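Teaching a hand to change its mind

2019-11-25

I promised a proper write-up of the grasping work once the April data had been picked apart, and then summer got in the way, and then Liliana found a bug in the scoring script and we had to do half of it again. But it's done! The numbers held up, and I'm so pleased with them that I've been boring people at bus stops.

For anyone new to the blog, I work with a small group in Borwood on robot hands with fingers, the sort that can close around a thing in more than one way. Our question this year was a simple one to ask. When a hand has started to close on an object and the grip is going badly, how early can it tell, and what should it do about it?

The usual way is to plan a grasp from a camera view, move in, close, lift, and then find out. If the thing drops, you start again from the top. It works, and it's what we did for ages, but it throws away everything the fingers felt on the way in. A finger that meets something sooner than planned is telling you the object isn't where you thought it was. Osvaldo Benedetti has been saying this in meetings for as long as I've known him, and I'm sorry it took us so long to listen.

So the method, which we call Stutance (Serena's name, don't ask me), keeps a running guess about how the grasp will end. It reads the finger joint positions and how hard each motor is pushing, compares them with what the plan expected at that point in the close, and gives a score. If the score stays healthy, the hand carries on. If it sinks, the hand opens a little, shifts the wrist by a small amount in whichever direction the early contact suggests, and has another go without going all the way back up. We call that a nudge. It gets two nudges at most, then it has to give up and replan.

The scoring part is learned, from 500 grasps that we recorded with no nudging allowed. That was a long and fairly dull stretch of work, and Tiziana Pellegrini did most of it with a podcast in one ear. Each one got a label for whether the object came up and stayed up, and the little network trained on those in a lunch break. I still find that lovely. We had been bracing ourselves for a huge data effort, and what we needed was a modest pile of honest labels, with plenty of failures in it.

The failures matter more than I expected. Our first training set was too successful, because we had been choosing easy objects and nice positions without meaning to, and the score came out sunny about everything. Once we pushed things up near the walls and let them lie at awkward angles, it learned to worry in the right places.

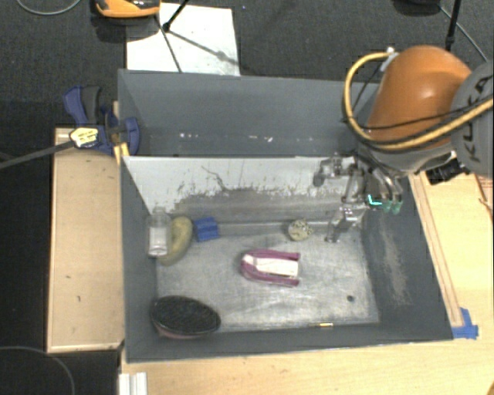

Small round things are where the nudge earns its keep. With a round object the planned grasp is often only slightly off, but slightly off is enough for one finger to arrive first and send the thing rolling. The score dips very early, well before the other fingers have done anything, and a tiny shift of the wrist sorts it out. Long thin objects gain much less. If the hand has picked the wrong place along the length, no small nudge will rescue it, and I'd like to try letting it slide along the object next.

We tested on 10 objects the scorer had never met, with and without nudging, and the lift rate was clearly better with it. Some 30 of the rescued grasps were ones that I would have bet money against, watching the first contact. Katsuhiko Kudo went through the recordings separately, without knowing which runs had nudging switched on, and his labels matched ours closely enough that I stopped fretting.

There are weak spots. Soft things confuse the score - a squashy object pushes back so gently that the hand thinks it has missed. And a nudge takes time, so on easy objects we are a touch slower than before. Serena wants to set the threshold per object type, I want to leave it alone until we've tried Kong, our other and much stiffer hand, and we've agreed to argue about it over in Roltelthorpe when we visit the group there.

The training code needs tidying before I can share it, mostly my own file handling, which is a disgrace. If you work with fingered hands and log your motor effort already, you can probably try the idea on data you've got lying about. Do write and tell me how it goes, especially if it goes badly!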